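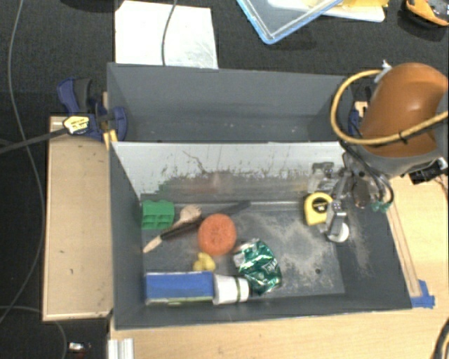
August 14, 2023. Storm prep for the Pollora building, second pass. Rodrigo Lobo called in the morning with the new surge numbers and wants the ground floor cleared before the wind picks up. Small stuff off the benches goes in gray bins like the front one, wooden spoon, orange sponge-like disc, rubber duck and all, no sorting. Lids taped, bins upstairs to the Hunda room.

Rain gauge on the roof read 4 at noon, same as yesterday. Emptied it and tightened the bracket. The Fodano logger is still dropping readings. Swapped its battery in April, so probably the cable. Left it running on the spare.

Barometer 1085 on the old dial, clearly wrong. Do not use. Amândio Frade has the good one.

Sandbags: Manolakis can bring up to 85 on the truck. Enough for the loading door and the side stairs, not the drain at the back. Need plywood there.

To do:
Fuel for the generator
Copy the logger files off site
Move the chest freezer plug to the upper circuit
Ask Amândio who has the roof key overnight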